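Filed under: Bench Notes / Bookcloth / Paste

May, bench notebook, batch 3346
Started 8:40

Paste day! I've been wanting to redo the backing trials ever since the April panels came off the board with tunnels under them, and I finally have enough of the Hao tissue to do it properly. The plan is to back plain cotton and a few prints with the same tissue, change only the paste, and then case up small blank books with whatever survives. If we get a cloth we like, it goes on the Stinach albums, which still don't have covers and which I am getting tired of seeing flat under a weight.

Paste first. Zurutia wheat starch, the new sack. One part starch to five parts water by volume, soaked 30 minutes before any heat. I skipped the soak in April and I'm fairly sure that's where the little grains came from. Double boiler, wooden spoon, stirring the whole time. It sat there like milk for ages and then at 87 C it had gone all the way to that gray, see-through pudding stage, and I gave it a good while longer on low. Lovely stuff, no lumps at all. Covered the surface and left it to cool in the sink with cold water around the pan.

10:15 – paste cold and set firm. Pushed it through the horsehair strainer twice. The second pass makes a real difference, so I'm writing it in capitals for whoever does the next batch: STRAIN TWICE. After that I let it down with water in a bowl, a spoonful at a time, working it with the brush, until it looked like heavy cream. Split into A (heavy cream) and B (thinner, closer to whole milk). Set aside a cup of A and stirred in a little methyl cellulose for C.
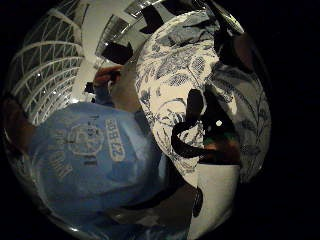 Tissue goes on best when the cloth is slightly stretched and dead square on the table, and with plain cotton I can see the weave and pull it straight by eye. Prints are harder. My eye follows the pattern, and if the pattern was printed off grain (cheap quilting cotton nearly always is) I end up squaring the flowers and skewing the threads. A white ground with blue flowers and leaves all over it, like the fabric in the photo, is exactly the sort of thing I'd love on a small book, and it's a tough test for backing too, as any paste that strikes through will show on the white long before it shows on the blue. Muchen Jiang's rule is to pull one thread near each edge and trust that line and ignore the print completely. I did it his way on every printed panel today and I'm converted.

Method, for the record, same on all panels:

Cloth face down on the melamine board, misted until it lies flat, smoothed out from the middle with a dry brush. Tissue on a separate sheet of polyester, pasted from the center out, edges last, left to relax for a couple of minutes. Lift tissue and polyester together, flip, lower onto the cloth from one end. Smoothing brush through the polyester, peel the polyester back low and slow, then tamp with the stiff brush. Paste just the outer border of the tissue, a dry slip of paper stuck into one corner for getting a knife in later, then turn the whole lot over onto the drying board.

The tamping is the step I used to rush. It feels like nothing is happening, but you can hear it change from a slap to a duller thud when the tissue has gone down into the weave. So satisfying!

11:50 – panels up:

1. Plain cotton, paste A
2. Plain cotton, paste B
3. Plain cotton, paste C
4. Small print, paste A
5. Small print, paste C
6. Linen scrap, paste A (greedy, I know, it wasn't in the plan)

Panel 2 was slippery going on and I had to chase the tissue back into place. Panel 3 gave me more time than any of them and I could slide it and reset it without tearing. Panel 5 the same. I really like C as a thing to work with, whatever it does once it dries.

Lunch, then tidying. Emptied and wiped the solution shelf and threw out the gum arabic from last year (smelled like a pond). While I was at it I redid the labels, with contents, strength and month on every one. I'd like us all to stick to this. We lost half a morning in the winter to an unlabeled jar that could have been size or could have been old methyl cellulose, and it was neither.

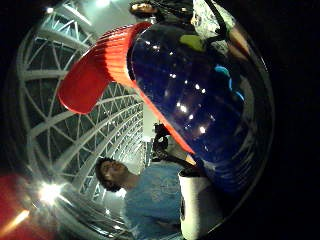 Dark blue bottle with the red cap, close up.

Colored containers are on my mind for another reason. I want to try a weak tannin wash on plain cotton before backing, for a warmer off-white, and Muchen has read that the solution darkens if it's left standing in strong light. I haven't tested that. It would be an easy side trial: same wash in a clear jar and in something dark, both on the south sill for a week, then dip two strips and compare. Putting it on the list for after the albums.

2:30 – panels still cool to the touch in the middle, edges drawn tight. Left them alone. (I did tap number 4. It sounded like a drum, I couldn't help it.)

Used the wait to cut boards for the blanks. 2 mm gray board on the Walberg cutter, which badly needed its blade honed and got it. Huge improvement. The cuts are clean right to the bottom face again, with none of that fuzzy lip we've been sanding off. Somebody had also moved the back gauge, so please, please check it against the steel rule before you trust it.

Text blocks for the blanks are done, sewn last month on tapes, 200 pages each. Rounded them lightly, mull on, plain paper linings. They look plump and happy and I'd cheerfully keep them all.

Next morning, 9:05

Everything dry. Slid the bone folder in at the paper slips and worked round.

1 (A) – beautiful. Flat, crisp, nothing through on the face. Folded hard over a board edge and the tissue held.

2 (B) – came off the board soft, and the tissue lifts at one corner if I pick at it. Too thin. Fine for paper on paper, wrong here.

3 (C) – flat, more flexible than 1, a touch less body. Turned a corner over a board with it and it behaved like silk.

4 (A) – one faint shiny patch on the face the size of a thumbprint. My fault, I think, I went back over that spot with a loaded brush. Otherwise great, and the grain is straight all the way across thanks to the pulled threads.

5 (C) – my favorite of the lot! No strike-through anywhere, drapes nicely, and the print still looks like cloth and hasn't gone that plasticky way the store-bought kind does.

6 (A, linen) – wonky. The linen kept moving as it dried and one long edge has a wave. The surface is gorgeous though. Want to try it again with two layers of tissue, second one at right angles.

So it's C for prints, A for plain. I'm going to cover two blanks this afternoon, one each, and rub them about in a bag for a week with keys and pencils to see how the corners wear. Muchen wants to put a coat of wax on half of each cover, and I've said yes as long as he does the masking.

To do:
– order more Hao tissue, the wider roll
– new smoothing brush, mine is shedding and I picked bristles out of panel 4
– ask Muchen what ratio he used for the methyl cellulose last fall, my page for that week has paste on it and won't open
– Stinach albums: measure spines again before cutting any cloth

Leftover A is in the fridge, lidded, with the date on. Use it up or toss it by the end of the week.

Recent in Bench Notes
Honing the Walberg blade without taking it off
April panels: tunnels, grains and a lot of swearing
Sewing on tapes, thread weights compared
Two ways to line a rounded spine
Stinach albums, first measurements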